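Home Issues Authors Search Next article

4.2 Fruit and the laid table 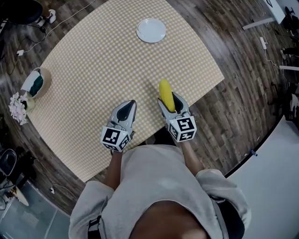 Figure 3. Banana above a checked cloth; plate at the far side, basket and white artificial flowers to the left.

Of the 67 table layouts coded by Gosselin and Kristiansen, 18 gave fruit no settled place. Bread has its basket and soup its bowl, but the banana tends to wander. In Figure 3 the plate is still empty and the basket holds a dark green cloth. Our coders spent most of November disagreeing over whether a banana counts as tableware, food or decoration. We settled on food, with one written objection (Sepúlveda).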